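Metier floor oil, the 64 dollar can – three months in

Bought this in January for the hallway and the back bedroom. Writing it up now because my brother in law keeps asking and I'd rather send him a link.

Short version, four stars. Smells awful, looks great, the can is badly designed.

Longer version. Our boards are old pine, sanded back by a guy called Roland Lightfoot who quoted me 1,484 for the lot and stuck to it. He wanted to put a water based poly on top. I said no, had that in the last house, peeled by the door. He shrugged and told me to try Metier or Pluveck. Vendale Hardware only had the Metier. So.

Application is easy. Stir it, really stir it, the pigment sits at the bottom like mud. Thin coat with a pad, wait, wipe off. I did NOT wipe off enough on the first pass and the bedroom stayed tacky for two days. My fault, the instructions do say. Second coat went on much better and I used hardly any.

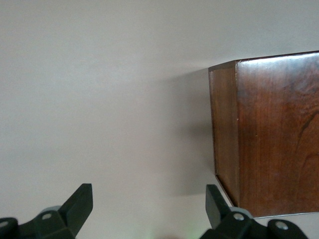 Color is where I went back and forth. I got the Eze shade, their mid brown, and on the lid it looks nearly orange. On pine it calms down a lot, more like weak tea. If you're after a proper reddish brown with a glossy varnished look, like the wooden box against the pale wall in the photo, this won't get you there. It's a flat finish, and it stays flat however many coats you put on. I like that on a floor. On furniture maybe not – I tried the leftovers on a stool and it just looked dusty.

Wear so far is good. Dog, two kids, boots. One pale patch by the front door where we drag the stroller in, touched it up with a rag in five minutes and can't find it now. You could never do that with the poly.

Bad stuff. The smell, windows open for a week. The lid, which bends the first time you pry it and then never seals agian, so I lost the last inch to a thick skin. And the coverage claim on the label is generous, buy more than you think. I had to go back for a second can and Vendale was out, so ordered it, more waiting.

Rags – lay them flat outside to dry, don't ball them up in the trash. Oily rags can catch fire by themselves.

Would buy again, yes. Would pour it into a jar first.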